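Trorndale robot learning
@trorndale_arm
April 15, 2019

ok thread on collecting demos for the pick and place model, since a few ppl asked how we're doing it. typing fast, sorry

1/ goal for this round is 600 demos. one task family: pick a thing up, put it where the instruction says. sounds small. is not small

2/ all by hand. one person drives the arm, one person resets the table and says good / bad / redo. swap when your wrists hurt

3/ first set we did in October was garbage. same objects, same spots, same driver (me). the policy learned my habits and not a lot else. moved the target a hand's width and it went to the old spot and closed on air, every time

4/ so now: new layout every demo. I mean really new. we had a rule that you shuffle things between takes and people (me again) would nudge one item and call it a shuffle

5/ Geagea, our logging tool, now prints a random layout card before each take. you set the table to match the card, then you drive. slower. worth it imo

6/ how slow? 40 in a good session. 27 yesterday bc the logger kept dropping the wrist stream and we didnt notice til we played them back

7/ pls play your demos back. not at the end of the week. after every few. one bad cable = a whole afternoon of joint angles with no pictures attached

8/ q I got: do you throw away the messy ones? depends. driver fumbles the grasp, backs off, tries again and gets it = KEEP. thats the recovery data, we never have enough. driver hits the table or gives up = tag it fail and keep it in a seperate folder

9/ also keep the instructions loose. "put the red one by the yellow one", "move the red bottle over", whatever you'd say out loud. Jornska (our labeling page) lets you add a few phrasings per demo after the fact. takes a minute. everybody skips it. dont

10/ things that cost us the most time, in order: cables, naming files, arguing over what counts as done, lunch

11/ on "done": we settled on object released, gripper clear, arm stopped. write it down somewhere before you start. we wrote it down after demo two hundred and something and had to relabel

12/ ok the blur question, bc it comes up every time someone opens the wrist stream 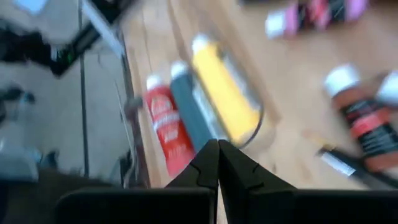

13/ Blur stays in the training set. we used to filter on sharpness and it quietly deleted every fast move, so the model only ever saw slow careful approaches and then fell apart at speed. my test is dumb: can I still tell what's what? with this one, yes. red bottle, the big yellow one, brown one off to the right, white caps, fingers closed. if I can name the colors it goes in. if its all soup I check the exposure setting first and THEN decide

14/ and no you can't fix it by telling drivers to go slow. they go slow for ten minutes

15/ next up is Trivness, second arm, same tasks, different table height. want to see if the first 600 help there at all or if we're starting over. guessing somewhere in between

16/ layout card generator goes up once I clean out the hardcoded paths. theres a lot of them. replies open if you want the card format before then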